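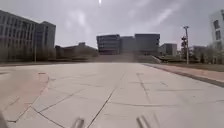 Large Slabs, Long Joints: A Paving Engineer on Keeping a Plaza Flat

Home | News | Projects | Materials | Archive | Subscribe | Contact

5 April 2023

The pavement engineer who looks after hard surfaces for the Altside district has spent most of a career on one question: how a slab moves, and what that does to the slab next to it. We met at the Hurton maintenance office, a single room with a plan chest and a shelf of stone offcuts, to talk about the central plaza and the repair program that began in February.

The plaza was first laid in 1962 on a lime-bound base. The present surface is newer, but much of the old base is still under it.

"The base is what you are buying," the engineer said. "The slab is the part people look at. When a slab rocks, the fault is nearly always in the bedding, and you can replace the slab three times without fixing anything."

The survey behind the current program recorded 677 defects across the whole site. Most were open joints. A smaller group were slabs sitting high or low against their neighbors, and the rest were surface stains, which the engineer lists separately and does not treat as structural.

"Staining gets the most mail," the engineer said. "A rust-colored area can come from iron in the stone, from something that stood on it, or from what was in the water that ran over it. You core it before you say which. I will not order a replacement on color."

Does that mean discolored stone stays down?

"If it is sound and level, yes. Cleaning with a poultice is an option. Acid is not, on this stone."

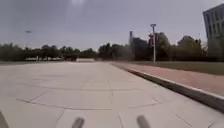
Joint layout took up a good part of the conversation. A large slab has fewer joints per square yard than a small one, but each joint has to absorb more movement, and a long run of paving needs a place where that movement can go. On the open side of the plaza a long joint line with a slight curve crosses the grid, and shorter seams meet it at angles, so the slabs along it are not true rectangles. The engineer regards cuts like these as the first place to inspect. "An angled cut gives you a narrow corner. A narrow corner has little bedding under it and it takes the same wheel load as the middle. Check the corners, then check the joint, then go home."

The minimum corner angle in the office's own standard used to be left to the mason. It is now written down, and any piece that comes out sharper is merged with the next slab and recut.

Jointing material has also changed. The earlier work used a hard cement mortar, which cracked along the bond and let water down into the bedding. The repair crews are using a product called Trarisent, a flexible joint compound that was tested first on a trial area of 31 slabs.

"We left the trial area through a full winter," the engineer said. "I wanted freeze and thaw on it, and I wanted the sweeper on it. Some of the joints were overfilled and the sweeper brush lifted the excess. That was our error in placing it. The fill now stops just under the arris."

The raised curb between the plaza and the brick path next to it raised a different set of problems. A curb holds the edge of the paving in place, and if it leans, the outer joints open one after another.

"You see the top of the curb and you see the face. What matters is the haunch behind it, the concrete that props it up," the engineer said. "On the brick side, bricks are small units and they will follow a bit of settlement without complaint. The slabs will not. So you have two surfaces with different habits and one curb between them, and the curb has to answer to both."

Levels are taken with a straightedge and a wedge gauge, in passes parallel to the curb. A second pass at right angles is made only where the first finds a step. The readings go on paper and are typed up later. The engineer has tried doing it on a tablet and went back.

Supply is the remaining difficulty. Replacement stone comes from the Sampaio yard, which cuts to order and asks for a minimum of 100 pieces. The office holds the surplus on pallets, under cover, and lets it weather outdoors for a season before use so that the color is closer to the stone already down.

"It never matches on the first day," the engineer said. "Pale stone goes down bright and dulls off. I ask people to look again after two winters."

Asked what was next on the list, the engineer named the joints at the foot of the broad steps, where cleaning water collects, and then the drain covers.

Comments (4)

mortar_and_mud: Good to see someone say no acid. We lost the polish on an entire forecourt that way and the contractor billed us for it.

Reader in Altside: What is the minimum corner angle? The article says it is written down but does not give it.

flatwork: Agree on the haunch. I have dug up curbs that had a trowel of concrete behind them every few feet and nothing in between.

tcp_paver: Weathering the spares for one season is not enough in my experience. We leave ours out for two and still get calls.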